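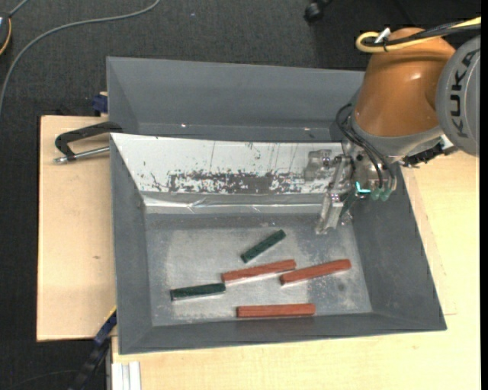
Grerka is a small bin-picking planner: it takes a depth image and a list of segmented parts, and returns a ranked list of grasps with a collision-checked approach path for each. It was written for flat-sided parts that end up at any angle on the floor of an open bin. Our usual test set is wooden-size blocks in two lengths, and the planner has to care about spacing as much as pose. With the five blocks lying as they are now, the right end of the middle red block comes very close to the left end of the red one beside it, so any grasp that needs a finger between those two ends gets thrown out before path planning starts. The green block farthest back has more space around it and is scored on its own angle and its distance from the sloping walls.

What is in this repository

planner/ holds grasp sampling, scoring and approach planning.
perception/ holds the segmentation wrapper and the plane fit for the bin floor.
drivers/ holds the KUKA bridge and the gripper state node.
scenes/ holds 906 recorded scenes, each with a depth image, part masks, the grasp list the planner returned and the result of the attempt.
tools/ holds the scene viewer and the calibration check.

Install

Python 3.10 or later. Create a virtual environment, run pip install -e . from the top folder, then run the tests in planner/tests. The drivers are not needed to replay recorded scenes.

Running on recorded scenes

grerka replay scenes/ --config configs/blocks.yaml

The output is one line per scene: scene number, part chosen, grasp score, and the reason code if no grasp was found. Add --dump to write the full candidate list.

Settings you will probably change

finger_clearance: free space needed on each side of a part, in millimeters. The default is 11.
wall_margin: how far the fingers stay from the bin walls. Measured at the floor, so it is conservative higher up on a sloping wall.
max_retries: default 2. After that the part is marked as skipped until the next depth image.
prefer_long: ranks longer parts first when scores tie. Off by default.

The bin model

The bin is stored as five planes, one floor and four walls, in configs/bin_cusside.yaml. If you move the bin or loosen its clamps, run tools/check_bin.py before anything else. It compares the stored planes with a fresh depth image and refuses to write a new file if the floor is off by too much.

Known problems

Shiny surfaces leave holes in the depth image. The floor fit copes, but a part lying against one may come back with a short mask.
Two parts touching end to end are sometimes merged into one. The length check catches most of these and returns MERGED.
The cable model on the wrist is a simple cylinder. It rejects some approaches near the rear wall that the arm could make.
The Weidemann gripper profile is untested since the January release. Use Finer unless you have a reason to switch.

Scene format

Each scene folder has depth.npy, masks.npz, grasps.json and result.json. Units are meters and radians. Poses are in the bin frame, with the origin at the near left corner of the floor.

License and contact

Code is under the MIT license, recorded scenes under CC BY 4.0. Maintained by Nima Zarei. Please open an issue with the scene number and your config file attached.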